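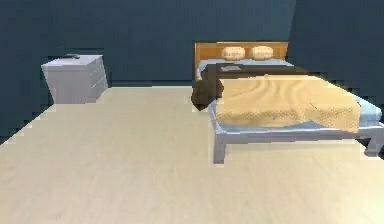

Ferby Scene Cam and Irnex Render Cam compared: virtual cameras for mobile manipulation work

Scope of the review

Both products are virtual camera modules for robot simulators. They take a loaded room, a camera pose and a lens model, and return colour, depth and segmentation at each control step. I ran them side by side on one task: a mobile base enters a bedroom, finds a small flat item on a piece of furniture, and passes its position to the arm planner. The room was from the Brirkard furniture pack, with a double bed, a bedside cabinet and a good deal of open floor. The controller was Montoya in both cases, with the same settings file.

I looked at picture quality, depth, speed and how much trouble each module was to set up. Grasping is outside this review.

Setting up

The Ferby module installs from a single archive and found the Montoya controller without help. Camera poses are given in the base frame, and the manual says so on the first page. Irnex wants poses in the world frame and leaves the conversion to the user. I lost most of an afternoon to a sign error in the yaw term. Once corrected, the two modules agreed on the position of the cabinet to within 2 mm.

Irnex has the better configuration file. Every setting has a unit written next to it. Ferby mixes degrees and radians, and one of its lens settings is spelt differently in the manual and in the program.

Colour

At low resolution neither module is pretty. The line where the wall meets the floor comes out in steps, and fabrics go soft. The large surfaces hold up well enough for a detector: slate-blue wall, cream floor, brown blanket and yellow-tan comforter are easy to tell apart.

Small flat things are the harder case. A dark grey object towards the back of the cabinet top stands out against the pale surface, and the detector picked it up from the doorway with both modules. Its label was another matter. Remote control was the usual answer, at low confidence, and I would not argue with the low confidence. The grey rectangle on the brown blanket was labelled book or tablet depending on the viewing angle. Ferby's sharpening filter made the labels steadier but added a light fringe round the pillows, so I left it off.

The comforter has a faint swirling pattern that looks more like wood grain than cloth. With texture filtering off, Irnex made it shimmer as the base moved, and the segmentation mask flickered along the foot of the bed. Ferby filters textures by default.

Depth

Irnex is clearly ahead. Its noise model grows with distance and drops readings at steep angles, much as a real stereo head would. Ferby adds the same noise at every range, and a planner tuned on it will be too trusting of far readings. On the bed frame legs, Irnex gave ragged edges and a few missing patches. Ferby gave clean outlines that I do not expect to meet on hardware.

Speed

I recorded 3005 frames with each module along the same path. Ferby averaged 108 frames per second with colour and depth on. Irnex managed almost half of that. Switching on segmentation cost Ferby very little and cost Irnex a further fifth. Memory use was steady in Ferby. Irnex crept up over a long run and had to be restarted once, at frame 583 of the second pass, after which it completed the path.

Faults

Ferby: fixed depth noise, mixed angle units, no rolling shutter option.

Irnex: world-frame poses only, slow segmentation, memory growth. The log file is overwritten at every start, and the restart above took the useful part of the log with it.

Which to use

For training detectors or checking base paths, Ferby is the one I have kept installed. For anything that feeds depth to an arm planner I would use Irnex and accept the wait. Both export to the same Montoya message format, so changing over is a matter of one line in the launch file and the pose conversion. The next Irnex release is listed for July and is meant to add base-frame poses. I will rerun the path when it arrives.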